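Ticket: Antal sheet music cabinet, drawer 7 sticking
Product line: Tandik storage furniture
Opened: March 16, 2024
Status: Open, waiting on customer

Customer's report
The cabinet has been in use since July. Drawer 7 slides out fine but stops 2 inches short when pushed back in. The other drawers close all the way. Nothing heavier than piano books and choir scores is kept in it. The customer has already taken out the contents and checked for loose pages behind the drawer. None found.

Support, first reply
Please pull the drawer out completely and look at the two wooden runners inside the case. On the Antal these are held with screws from the side, and a screw that has backed out will catch the drawer bottom. Tighten by hand only. A power driver can strip the holes.

Then try drawer 7 in the slot for drawer 9. They are the same size. If it sticks there too, the drawer is at fault. If it closes, the trouble is in the case.

Attachments: 2 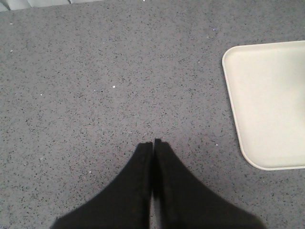
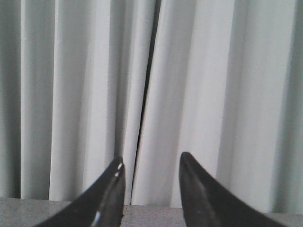
Imre Farkas replied that the screws were all tight and that drawer 7 closed normally in slot 9, but drawer 9 stuck in slot 7 at the same point as before. He also asked whether the cabinet had to go back to Husthorpe for this, as it took two people to get it upstairs and he would like to avoid moving it.

Support, second reply
No return needed. The drawers are good and the left or right runner in slot 7 has most likely bowed. Hold a straight ruler along each one and tell us which side shows a gap. We will send a replacement runner from the Poltotgate shop with new screws — no charge, the cabinet is still under warranty. Please also confirm the finish and the number on the back panel. Older cabinets with numbers ending in 29 take the shorter runner.

Next step: customer to confirm side and panel number.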